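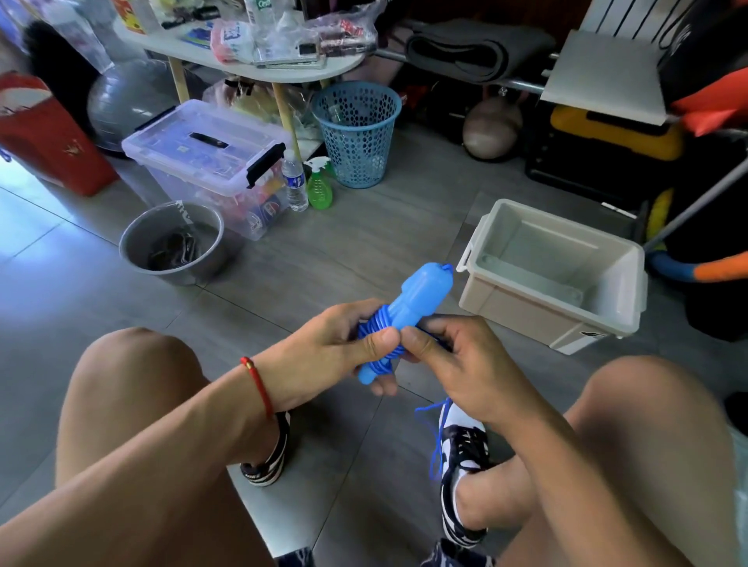

Winding up a skipping rope so it stays wound

We get through a lot of ropes at our April skipping mornings, and for years they all went into one big bag and came out as one big knot! Bernadette Fleury showed me her way of putting them up, and I've been a convert ever since, so do bear with me while I go through it slowly.

1. Sit down somewhere comfortable and let the whole rope hang loose, so that any twists can drop out of it. Give it a gentle shake if it's being stubborn.

2. Take one handle in your weaker hand, gripping it round the middle, and hold the start of the cord down with your thumb.

3. Pinch the cord with your other hand and wind it round the handle, loop next to loop. Keep it snug but don't haul on it - a plastic cord that's been pulled tight will come out all curly next time.

4. Move your thumb along as you go, so it's always sitting on the newest loops.

5. Stop when you have 2 hand-widths of cord left, lay the spare handle alongside the first, and tuck the last bit under the loops.

A soft hair band round the middle is lovely for extra security, particularly if the rope is going in a school bag. Ours go in a lidded box now, and they come out beautifully.

Last updated: April

We use cookies to remember your settings. Accept / Manage choices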